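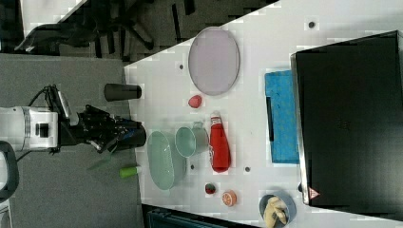

*Tabletop with lavender plate, black cup and red toy fruit.*

**Plolex ships the Skikgate 7, a label printer that admits when it is out of labels**

DRERNEN, 10 July 2018 – Plolex today released the Skikgate 7, a desktop thermal label printer that runs at up to 134 labels a minute and weighs less than its own manual.

"Our last model had 97 error codes, and 65 of them meant the lid was open," said product manager Živko Softić. "The new one says 'lid open.' We're quite proud of it."

The printer connects by USB or Wi-Fi and takes standard rolls from any maker, a decision the Plolex supplies division is still discussing. Berisha stores will stock it from September.

Press contact: Gordon Melnyk, Plolex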